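Brudonthorpe games fair, 8/10/21

We got to the Carroll hall just after the doors opened and paid 7 dollars each, which covered both floors. The parking lot across the street was already full, so allow time to find a spot. The main floor is mostly sellers. Planorard had the longest stand, with secondhand board games at fair prices and a bin of spare dice and counters. I bought a travel backgammon set and a book of chess endings – 203 pages, a little worn at the spine. 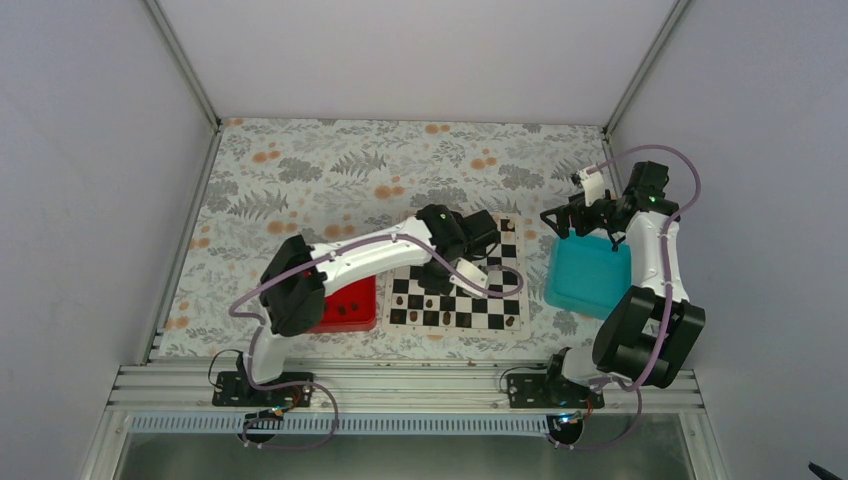 Upstairs was quieter. Flokis ran short talks on the history of board games, and the one on old tax records and gaming houses was the best thing I heard all day. Seats ran out early and people stood along the back. Lunch was soup and rolls from the kitchen, served until two. The fair used to be held in July, and the organizers said the later date brought in 608 visitors, against 600 the last time.

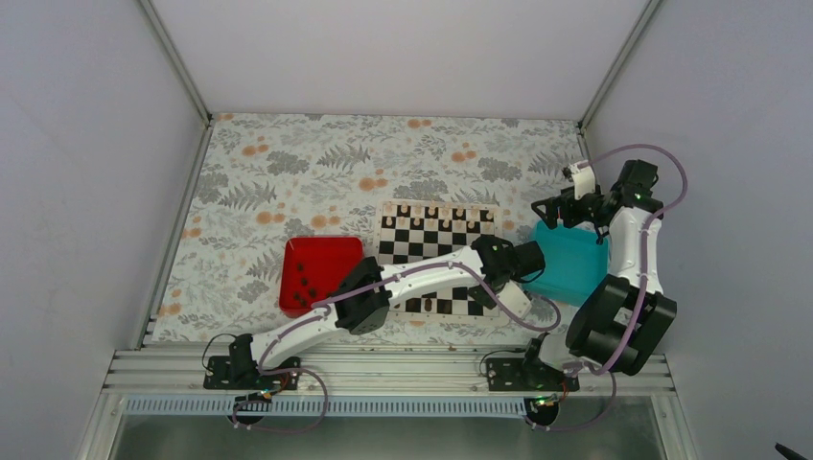
One reader wrote in to say that the talks should be moved downstairs next year – the stairs are steep and the elevator was out all morning. I would go along with that.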